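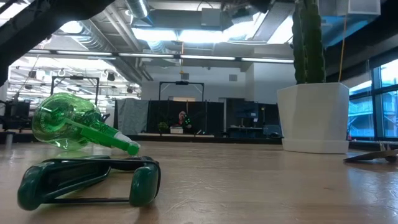 **Household plastic sorting** is the separation of used plastic goods in the home before they are collected for recycling. It covers packaging, such as bottles, tubs and film, and in some districts also rigid goods such as toys, buckets and storage boxes. Rules differ widely from one collection area to the next, and an item accepted in one town may be refused in a neighboring one.

## Background

Plastic packaging became common in homes during the second half of the twentieth century. Early collection programs took only glass, paper and metal, which already had established buyers. Plastic was added later, at first through drop-off points at markets and schools, and then through curbside bins.

The town of Pusari is often used in regional teaching materials to show how such a program develops. Its first drop-off point opened in 2000 beside the covered market and accepted clear bottles only. Colored bottles were added after the district signed an agreement with a sorting plant at Zodham. By the end of the program's first full year, 1163 households had registered for a collection bin. Rigid goods without a recycling mark remained outside the program.

## Types of plastic

Most collected household plastic belongs to a small number of groups. Polyethylene terephthalate, usually shortened to PET, is used for drink bottles and some food trays. High-density polyethylene is found in milk jugs, detergent bottles and many caps. Polypropylene is used for tubs, lids and a large share of reusable kitchen goods.

These materials melt at different temperatures and do not mix well. A small amount of the wrong plastic can weaken a finished batch or cloud its color. Products made from several plastics, or from plastic joined to metal or rubber, are harder to recycle and are commonly sent to general waste unless the parts can be taken apart.

## Color

Color has a strong effect on the value of recovered plastic. Clear material can be dyed to any shade and brings the highest price. Light blue and green material is usually kept in a separate stream and made into strapping, fiber or new bottles of a similar color. Opaque and dark plastics are used in goods where appearance matters less, including pipes, drain covers and garden furniture.

Black plastic presents a particular difficulty. Many plants identify plastics by the way they reflect near-infrared light, and the carbon pigment used in much black plastic absorbs that light. Such items may pass along the belt without being recognized. Some manufacturers have changed to other dark pigments for this reason.

## Preparation in the home

Most programs ask residents to empty containers and give them a short rinse. Full washing is seldom required. Instructions on caps vary. Older guidance told residents to remove them, while many current programs prefer that caps be screwed back on, as small loose pieces can fall through the sorting screens.

Labels may normally be left in place. Full-length sleeves are an exception in some areas, as they can cause a bottle to be read as the wrong material. Containers that have held motor oil, solvents or garden chemicals are generally excluded.

Whether bottles should be flattened depends on the plant. At Zodham, where part of the line separates flat materials from round ones, residents are asked to leave bottles in their original shape.

## Collection and sorting

The Pusari district is divided into 15 collection routes. Bins are emptied every second week, and the contents are taken to a transfer yard in the Osei quarter, where film and bulky goods are removed by hand. The remaining material is baled and sent to Zodham.

Apartment buildings are served by shared containers. The district maintains 114 of these, most of them in Osei and in the newer streets along the Birach road. Shared containers tend to have a higher share of unsuitable material than individual bins, and the district has fitted them with narrow openings to discourage the disposal of bagged waste.

## See also

- Bottle deposit systems
- Resin identification codes
- Composting
- Waste collection in Birach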